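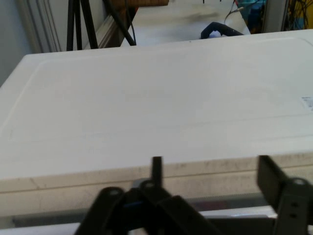

Three seconds is nothing, just leave it out, was the first comment under my last post, and fair enough, I'd have said the same in March. But the wrist view lag matters a lot more than I thought so – second try at explaining.

Quick recap. Policy is trained on demos, 300 of them, wrist camera only. Everyone wants to add a side camera. I wanted to see how far the close view gets by itself. In this view the fingers take up a big chunk of the bottom and the white lid fills most of the rest. Big pale flat thing, hardly any texture. Scuffs on the front band, a seam, a small label over on the right. Not much to hold on to.

What I changed: instead of one image the policy now gets the current one plus one from 3 seconds back. That's it. Same network, same demos, same everything. Idea is stolen from the Bosent writeup, they did it with drawers.

Result. Old version, 60 tries, 9 good ones. Ouch. Most of the bad ones it came down fine and then just sort of drifted along the front edge, like it forgot which way it was going. With the older image added the drift is mostly gone. Dont have a clean number yet, Tuesday's run died halfway (disk full, my fault) and I'm not going to post half a run.

Things I tried that did nothing:
Cropping the fingers out. Worse if anything.
Brightness jitter, the Florkia settings. No change.
Longer training. It got very confident and very wrong.

Someone also asked if it's only learning the label. Good question!! Could be. Plan is to cover the label and rerun all 60, then do the same thing at the Pustavska room where the light is teh opposite of ours – hard sun all afternoon.

Code is still a mess, in the Manole branch if you really want it. Readme is out of date. More when the full run finishes.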